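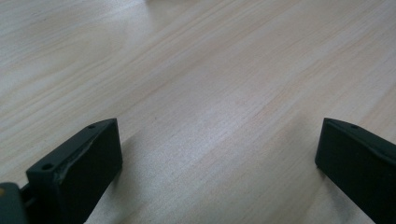

Figure 3. Pale wooden tabletop with visible grain and a smooth finish.

4.2 Surface wear and the decision to refinish

The second part of the household survey dealt with wooden tables and how people decide when one needs work. In the first part (Section 4.1) we found that most respondents could say how old their table was, but far fewer could say what finish was on it. The same gap showed up here. Of the 435 households that returned the form, a large share described the finish only by how it looked ("shiny," "dull," "like bare wood"), and many left the line blank. For this reason we do not break the results down by finish type. We use the three groups introduced earlier: light wood, medium wood, and dark or painted wood.

Light wood tables of the general sort in Figure 3 made up the largest group in Pallembridge and the second largest in Dusham. Owners of these tables reported different problems from the other two groups. Yellowing near windows came up often, as did gray patches where plates or wet cloths had been left. Scratches came up less. In the follow-up interviews, several people said that scratches on a pale table were hard to see unless the light came in low, and that they had stopped noticing them. Owners of dark tables said close to the opposite. They named scratches first and rarely mentioned a change in color.

We asked each household whether it had sanded, oiled, or otherwise treated the table since getting it, and if so, what had led to the decision. The answers to the second question were open and were coded by two of us (Ostapchuk and Addo) working separately. Where the codes differed, Frimpong read the answer and made the final choice. The most common code was "event" – a family visit, a holiday meal, a move to a new home. Damage as such was coded less often. One respondent in Dusham wrote that the ring marks had been there for years and that she sanded them out the week before her son's wedding. Another wrote only "mother-in-law."

This matters for how repair advice is written. The leaflets we collected from hardware stores in both towns start from the damage and go on to the product that treats it. None of them mentions how long the work takes from the first sanding to the point where the table can be used again. Yet time was the thing people asked about most in the interviews. A household that eats at the table every day and has guests coming soon wants to know whether the job can be done at all. In three cases the work was started, the finish was still tacky when the visitors arrived, and the meal was moved to another room or served on a cloth laid over newspaper. Two of these households said they would not try again. The third had since hired someone.

The 23 follow-up interviews also covered where people had learned to do the work. Most had learned from a parent or a neighbor, and the methods they described varied a good deal. Some sanded only the marked spot and then oiled the whole top. Others sanded everything. A few had been taught to wipe the wood with a damp cloth and let it dry before the last sanding, to raise the grain, though they did not all use that name for it. Spot sanding was more common among owners of light tables. Owners of dark tables avoided it, and most who had tried it said the patch stayed visible.

There was little difference between the two towns once wood color was taken into account. The one exception was the use of paid help. Households in Dusham were more likely to have paid for the work, and we think this comes down to distance. The nearest workshop to Pallembridge is in Brira, over the pass, and it does not collect. Prasertsri raised the point that people in Pallembridge may also own older and cheaper tables, on which they would be less willing to spend money. Our form did not ask about price, so we cannot test this. The Tuhiwai study did ask and found a weak link between the two, but its sample was drawn from renters only – many of whom did not own the table they were asked about.

One more limit should be noted. The forms went out in August, when tables in both towns are often carried outside. Tsikata, who ran the interviews in Dusham, reported that some people answered for a garden table by mistake. We removed the forms where this was clear from the comments. Others may remain in the data, and they would tend to raise the reported rate of oiling. Section 4.3 turns to chairs, where the same question was worded differently.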